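Category: Manuals > Lepik two-arm cell > Setting up

Section 4. First picking task: rolls in a tray

By the Clorley documentation desk, revised July
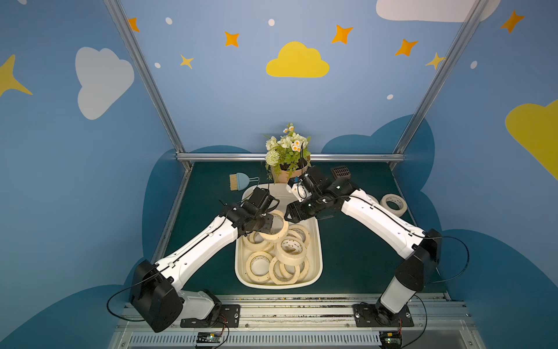

4.1 Before you begin

In this section you teach the Lepik cell to take rolls of masking tape out of a tray, one after another. Please finish section 3 (levelling and homing) first. For the whole task you should plan 28 minutes.

You need:
- the white rectangular tray
- rolls of masking tape, all of the same width
- the Fovov software, already connected to both arms

Caution: Keep your hands outside the enclosure when the arms are powered. The emergency stop must be within your reach during every step.

4.2 Placing the tray

1. Switch the arms to Rest in the Fovov panel. Wait until both status lines show Rest.
2. Put the tray on the table between the two arms, so that both grippers can come to it. Leave a free space of 100 mm between the tray and each arm base.
3. Lay the rolls into the tray. You do not have to arrange them. They may lie flat, lean on each other or stand on edge, as you see at the lower left of the tray in the picture.
4. Do not fill higher than two layers. The tray accepts a load of up to 2 kg.

Note: Other objects may stay on the table during the task, for example the plant pot behind the tray. They must be marked as obstacles in step 7. If you move an object afterwards, mark it again.

4.3 Teaching the grip

5. In the Fovov panel choose Teach, then Left arm. Guide the left gripper down until it closes on the raised edge of a roll. A tilted roll on the top of the pile is the easiest for the first grip.
6. Keep the right gripper open above the tray while you teach the left one. It should wait near the upper end and not touch any roll.
7. Choose Obstacles and mark every object which is outside the tray. A tape roll which lies on the table beside the tray must be marked too, otherwise the forearm can push it.
8. Save the grip under number 146. This number is reserved for round goods with an open core.
9. Repeat steps 5 and 6 with the arms exchanged, and save again under the same number.

Caution: Check that the cables of both arms can move freely before you start a run. A cable which is pulled tight at the shoulder or the elbow can stop the arm with error E2.

4.4 First run

10. Set the speed to Slow and press Start.
11. Watch the first grip of each arm. If a gripper closes beside the roll, press Pause and teach this grip again.
12. When the tray is empty, press Finish. The arms return to Rest.

Note: Small crumbs can collect on the metal rail under the arm bases. Switch off the power and brush the rail clean before the next task. Do not use compressed air near the circuit boards.

Related sections
- Section 3. Levelling and homing
- Section 5. Passing a part from arm to arm
- Error list for Lepik cells
- Ordering spare grippers from Trarnorley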